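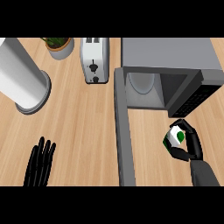
Figure 6. Vue simulée de la tâche « micro-ondes », porte ouverte ; le cube est saisi par la main droite.

4.2 Comparaison des contrôleurs de main

Les deux contrôleurs, Dornine (commande en position) et Pai (commande en impédance), ont été évalués dans le simulateur Brodcombe sur la même tâche : saisir un cube puis le déposer dans la cavité du micro-ondes. Les mains articulées, la caméra virtuelle et le plan de travail sont identiques dans les deux cas. Au total, 619 essais ont été retenus, après exclusion de sept essais interrompus par une divergence du solveur de contact.

Avec Dornine, la fermeture des doigts est plus rapide, mais le cube pivote souvent dans la prise à l'approche de la cavité. Pai limite cette rotation au prix d'un effort de serrage moins régulier. La porte ouverte réduit l'espace disponible pour l'avant-bras droit et concentre la plupart des collisions, quel que soit le contrôleur. La main gauche n'intervient pas dans la dépose ; sa consigne reste fixée en posture ouverte.

Commentaires (2)

Dinesh Chettiar, 6 janvier
Le coefficient de frottement des doigts est-il le même pour les deux contrôleurs ? Je ne le trouve pas en annexe.

Drestau
Même question pour la raideur de Pai.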